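Ticket: Archive search returns blocked or empty results for ministry statements
Product: Bustari document monitor
Opened by: Caroline Kombo, Funditz
Handled by: Rhona MacLeish, Juhl support
Opened: January 26, 2023
Priority: High
Status: Resolved

Caroline Kombo wrote:

We use Bustari to keep copies of public statements from government health and education ministries. Our researchers compare versions over time to see what was changed or taken down. Since this morning the saved searches for two ministries come back empty. The documents are still there if I open them by direct link, so I don't think they are lost. The search page shows "0 records, filter applied" even when I clear every filter.

We are writing a report on how pandemic press briefings were edited after release and we need the searches to work. I have tried a different browser and a different user account. Same result in both.

Rhona MacLeish wrote:

Thanks. Please send me the names of the saved searches and tell me whether the problem also affects searches you type in by hand. Also check Settings, then Sources, and let me know what it says next to each of the two ministries under "Last indexed."

Caroline Kombo wrote:

Typed searches fail too, but only if I pick one of those ministries as the source. If I leave the source blank and search for a phrase I know is in a statement, it comes up. "Last indexed" says "pending" for both. All the others show a normal time.

The saved searches are called "Briefings revised" and "School closure notices."

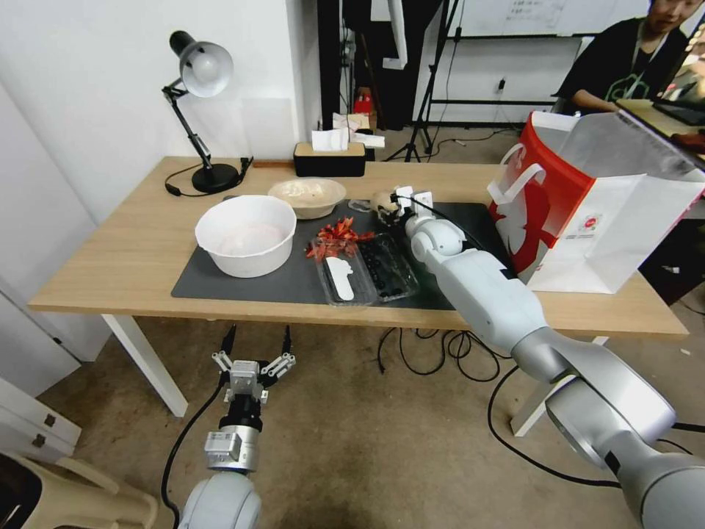
One more thing that may matter. Both ministries moved their websites to new addresses recently. The old addresses still forward to the new ones. A colleague updated the source entries yesterday afternoon.

Rhona MacLeish wrote:

That helps. When a source address is edited, Bustari treats it as a new source and starts a fresh index. The old documents stay in storage but are tied to the old source entry, so a search limited to the new entry won't find them. The index should then rebuild from the new site, but yours is stuck on pending.

I looked at the log on our side. The indexer made 11 attempts and was refused each time. The new ministry sites are turning away requests from the server region your account uses. I can't say from the log whether that is deliberate or just a firewall setting on their end – the response is the same either way.

Please try this:

1. Go to Settings, Sources, and open the first ministry.
2. Choose "Link previous address" and paste in the old address.
3. Save, then do the same for the second ministry.
4. Do not press "Rebuild index" yet.

Caroline Kombo wrote:

Step 2 worked for the first ministry. Its old statements now show up in search. For the second one I get "Address already in use by another source."

Rhona MacLeish wrote:

There is probably a duplicate entry. In Sources, tick "Show archived" and look for the same ministry with a gray label. Remove the link from that entry, but do not delete the entry itself. Deleting it would remove the version history. Then repeat step 2.

Caroline Kombo wrote:

Found it. It was an archived entry under the ministry's former name. I removed the link and step 2 went through. Both saved searches return results now, and I can compare versions from before and after the move.

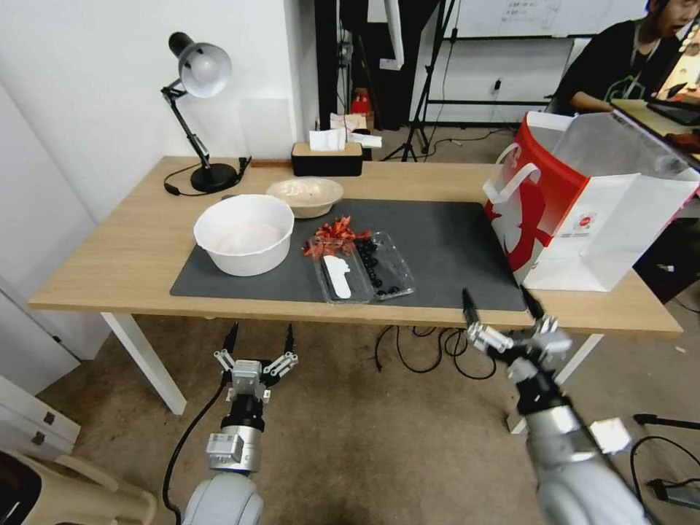

Desk mat with a large white bowl on the left side.

New statements are still not coming in for either ministry.

Rhona MacLeish wrote:

I have moved the two sources to the Jedska relay, which sends requests through a different region. Please press "Rebuild index" once for each and leave it to finish. The page can be closed while it runs.

Caroline Kombo wrote:

Both finished. "Last indexed" shows a normal time and there are 7 new statements, all of which open. One has a corrected paragraph compared with the copy a reporter sent us, so the version tracking is working as well.

Can the relay stay on?

Rhona MacLeish wrote:

Yes. It is set to stay on through March and I have put a note on your account to review it then. If either source goes back to pending before that, reply on this ticket and it will reopen.

Resolution: Previous addresses linked to current sources. Duplicate archived entry unlinked. Two sources moved to relay and reindexed.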